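Müllbeutel im kleinen Badeimer rutscht ständig rein

Gefragt von Urszula Tokarz
Kategorie: Haushalt > Bad und Küche

Hallo zusammen, wir sind im Juli in eine neue Wohnung gezogen und ich habe endlich ein eigenes Bad mit Platz für einen kleinen Mülleimer (klingt albern, freut mich aber jeden Tag!). Rund, ohne Deckel, steht neben dem Waschbecken. Jetzt habe ich mir dafür Beutel gekauft, 10 Liter, und sobald etwas Schwereres reinkommt, rutscht der Rand nach innen und alles liegt daneben oder direkt auf dem Boden vom Eimer. Mit Gummiband habe ich es probiert, das springt beim Leerräumen durchs halbe Bad. Wie macht ihr das? Und lohnt sich ein Beutel im Bad überhaupt, oder wascht ihr den Eimer einfach aus? Ich wäre auch für Tipps dankbar, wie man die Beutel so verstaut, dass man nicht jedes Mal in die Küche laufen muss.

Trilok Agarwal
Größere Beutel nehmen. Hatte ich auch mal, 20 Liter und Ruhe ist.

Chepkoech Gachanja
Oh, mein Lieblingsthema, da muss ich ausholen! Wir haben in unserer Pension in Poton in jedem Zimmer so einen kleinen Eimer stehen und ich habe wirklich alles durch, von Wäscheklammern bis zu diesen Spannringen aus dem Haushaltswarenladen.

Trilok hat schon recht, der Beutel muss deutlich größer sein als der Eimer. Das Volumen auf der Packung hilft dir dabei nur begrenzt. Miss lieber einmal mit dem Maßband um den Rand herum und teile durch zwei, das ist die Breite, die der flach liegende Beutel mindestens haben muss. Ein paar Zentimeter mehr sind prima, sehr viel mehr nervt, weil er dann nirgends anliegt. Und bei der Höhe rechne eine gute Handbreit zum Umschlagen dazu, die macht den Unterschied!

Beim Einsetzen puste ich den Beutel nicht auf, ich schlage ihn erst ein paarmal kräftig durch die Luft, stelle ihn hinein und streiche ihn mit der Faust bis ganz nach unten. Die Luft zwischen Beutel und Eimer muss raus, sonst hängt er wie ein Ballon in der Mitte und der erste volle Wattepad-Berg zieht ihn runter. Dann den Rand weit nach außen legen und ruhig locker hängen lassen.

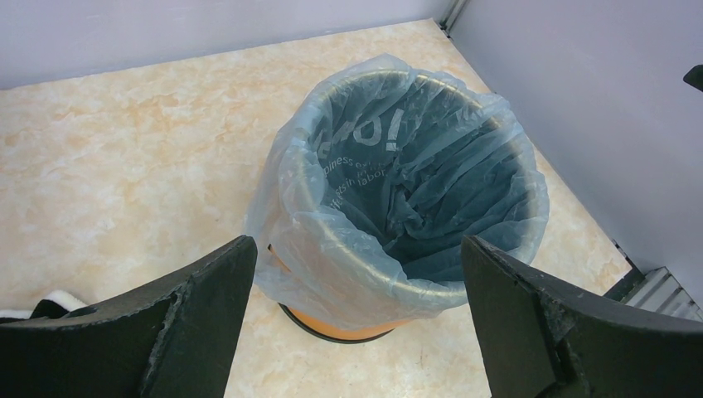 Wenn er dir trotzdem noch rutscht, nimm den überstehenden Rand an einer Stelle zusammen, dreh ihn zweimal ein und mach einen kleinen Knoten dicht am Eimer. Dann sitzt das stramm und du brauchst kein Gummiband. Zum Wechseln ziehst du den Knoten einfach nach oben weg, der geht ohne Fummeln ab.

Zum Verstauen: Ich lege immer fünf oder sechs Ersatzbeutel flach unten in den Eimer, unter den benutzten. Alten raus, neuen hoch, fertig, das ist so herrlich praktisch, dass ich es inzwischen auch in der Küche mache. Nur trocken muss es da unten sein, also nach dem Auswischen kurz warten.

Kipchumba Lyimo
Ich lasse den Beutel im Bad ganz weg und spüle den Eimer einmal die Woche mit heißem Wasser und einem Schuss Essig aus. Geht bei uns super, wir sind aber auch nur zu zweit. Bei Metall danach gut abtrocknen, unten am Rand hat meiner sonst Rost angesetzt. Den Trick mit den Ersatzbeuteln am Boden klaue ich mir trotzdem für den Kücheneimer, danke Chepkoech!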